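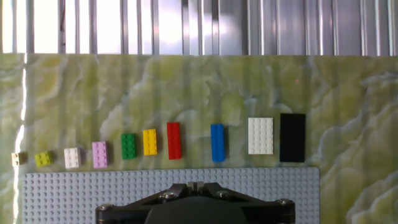
Why would anyone teach a homemade arm on toy bricks? They are cheap, they are all molded to the same pitch, and a bad grip shows up at once.

Ognjen Atanasov has been building his arm at Garnance, a shared workshop in Dellmont, since January. Members pay $40 a month for a bench and a locker. He put the joints together from secondhand servos and spent $154 on the parts for the gripper, which has two fingers and closes on a slot narrow enough to hold a brick by its sides.

The bricks go in a row on the marbled top, small ones to the left, with the gray baseplate in front. The job is to pick one up, carry it over the plate and press it down. The short lime-green brick and the long red one need different approaches, and the big black one at the right end is the hardest for the camera. Its studs hardly show. Atanasov tried a lamp from the side, but glare on the metal wall made things worse.

His first test ran 200 picks. The arm seated 73 bricks squarely. Most of the failures came on the press, when the wrist flexed and the brick went down on one edge. He added a brace across the wrist and retightened the bolts, then changed the code so the arm pushes in two short steps.

The camera sits at the wrist and looks past the fingers, so the fingertips are always in view. Atanasov uses them as a reference point. If they shift against where the software expects them, he stops and recalibrates.

He plans to swap the wrist servo next. The new one is still in its box under the bench.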